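### 3.2 Collection of Demonstrations

Demonstrations were recorded by remote control at the Saltton site during August. The operator moved both arms through a pair of hand-held leaders, and joint positions, gripper opening and head camera video were stored together by the Gitus recorder. Each episode began with the objects in one tray and ended when the operator released the last of them in the other. Episodes in which an object was dropped outside the trays were kept but labeled separately.

In total, 3,763 episodes were recorded. Of these, 2,882 were used for training and 325 were held out; the remainder did not pass the timing check described in Section 3.3. Object positions were changed by hand between episodes, and no fixed order of picking was required.

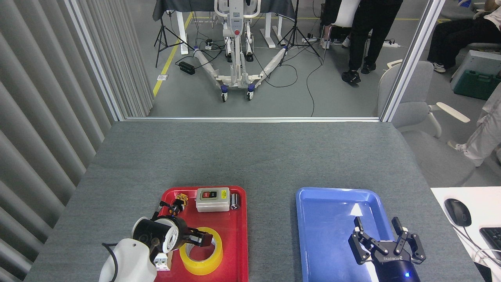

**Figure 4.** Two-arm sorting task from the head camera, with objects in the red tray and the blue tray empty.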